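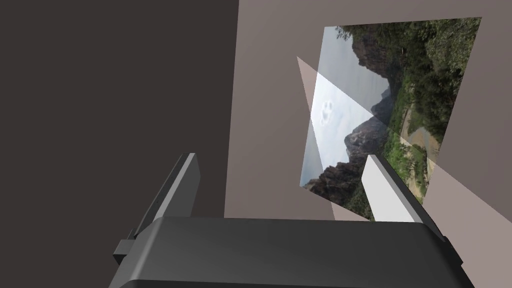
Dark brown wall on the left, taupe wall with the unframed picture panel on the right.

Comum Home Help > Painting and Walls > Color problems

Two-color corner: dark side looks right, light side has gone pink

Posted 1 November 2018 by taupe_trouble

I am planning a room with two wall colors that meet in an inside corner. One wall is a flat dark brown, the other a light taupe. On the card the taupe is a plain warm gray. In the room model it shifts toward a dusty pink, and the test patch I rolled on the real wall does the same thing in the afternoon. In the morning the patch looks close to the card.

Details, in case they matter:

The room is 130 square feet with one window, facing west. The bulbs are 2700 K. The existing paint is an off-white eggshell in good condition. The test patch is two coats of Jallness flat, brushed at the edges and rolled in the middle, dry for 3 days. The brown is also flat and I have no complaint about it.

I want to know two things. Is the pink caused by the brown wall, the bulbs, or the paint itself? And what is the right order for painting a corner where a dark color meets a light one? My last attempt in another room left a wavy line that I can see from the doorway.

Dostel_35
Member, 7 replies in this section

The paint itself, mostly. Taupe is a gray mixed with some brown, and many taupes carry a small amount of red or violet. On a card a couple of inches wide, next to white, you do not notice it. On a full wall you do. Warm light makes it stronger. A west window gives you warm light late in the day and your bulbs do the same after dark, which fits what you see in the morning.

The brown wall adds something, but less than people expect. A flat dark color absorbs most of the light that hits it, so there is not much left to bounce onto its neighbor. What it does change is the comparison. A light wall beside a dark one looks lighter, and any tint in it is easier to pick out.

To separate the causes:

Paint a piece of white poster board with two coats of the taupe, right to the edges. Leave a 1 inch white border only if you plan to have white trim. Hold it in the corner, then on the opposite wall, at the same time of day. If it looks the same in both places, the brown wall is not your problem. Then swap one bulb for a 3500 K or 4000 K bulb and look again after dark. If the pink drops out under the cooler bulb, you can either change the bulbs or change the paint. If it stays, change the paint.

When you pick a replacement, look at the darkest color on the same strip. The undertone is much easier to read there. A strip that ends in a greenish or yellowish brown will give you a taupe that does not go pink.

Do not judge from the model. The color on a screen depends on the light settings in the software and on the screen, and neither one knows what is in the can.

Jitpraphai
Member

For the corner, light color first. Bring it around the corner onto the dark side by half an inch or so and let it dry overnight. Two coats if it needs two. Then do the dark wall.

Inside corners are almost never straight. The joint compound builds up and the line wanders. If you follow the corner exactly with a brush you copy every bump, and that is probably the wavy line you got last time. Instead, snap or draw a faint plumb line on the light wall side as close to the corner as you can, and tape to it. Use a level at least 4 feet long. The eye will accept a line that is slightly off the true corner if the line is straight.

Press the tape edge down with a putty knife. Brush a thin coat of the LIGHT color over the tape edge and let it dry. This fills any gaps, so whatever bleeds under is the same color as the wall. Then the dark color, two coats, and pull the tape at a 45 degree angle while the second coat is still a little soft. If it has dried hard, score the edge with a sharp blade first.

Flat dark paint marks easily, and touch-ups can show as shiny spots. Keep some of the same batch in a sealed jar. I did a dark brown wall in February and have already repainted it once from corner to corner after trying to fix one scuff.

walls_ok
Guest

just caulk the corner with a thin bead of paintable caulk first and smooth it with a wet finger. makes a clean line. for the pink i would go with white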